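Home Gallery Visits Contact

Srithong Laundry Room – Gallery

The laundry room at Srithong is on the ground floor, behind the kitchen, and it is open from early morning until 9 in the evening. My name is Nantana Thaweesak and I have worked in this room for two years. Many relatives write to us and ask what happens with the clothes after they leave the bedrooms, so I prepared this page. It is mostly about the folding and sorting, which is the part of the work I like best.

We serve 41 residents. Each of them has a cloth bag with a name tape sewn on the inside, and the same tape goes into the neck of every sweater and the waist of every pair of trousers. In February we ordered 1000 new tapes from Harnow, and I believe they will be enough for a long time. The old tapes became gray after many washes and Jaruwan could not read them anymore without her glasses.

The clothes are sorted by color first and by person after. Dark things go together: blue, black, brown. We do the whites separately with the towels. Wool we keep for the end, when the machines are free and there is time to be careful. 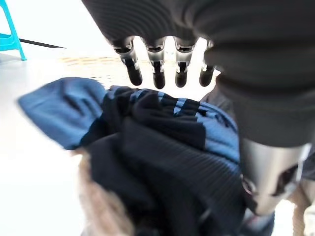 Blue and black, before folding. The striped part is blue with black bands.

A bundle like this one takes more patience than a pile of towels. Stripes are helpful for folding, because the eye can follow them. If the bands meet at the two sides, the sleeves are lying correctly. I learned this from Pichit Sriwong, who folded shirts in a shop in Girska before he came to us, and he is still much faster than I am.

Our way of folding a sweater is simple. Lay it face down and smooth it with the flat hand from the neck to the hem. Bring one side to the middle, then the sleeve back along the edge, and do the same with the other side. Fold from the bottom two times. The name tape should be on top, so the person who carries the clothes upstairs can read it without opening anything.

For soft and loose things, like scarves or old T-shirts, we roll them. Lertchai does not agree with me about rolling – he says it makes creases – but his shelf is also rolled when he is in a hurry.

If you bring new clothes for your relative, please leave them first at the laundry room and not in the bedroom closet. We sew the tape on the same day if you come before noon. Things that have no tape wait on the shelf beside the door, and you are welcome to look there when you visit.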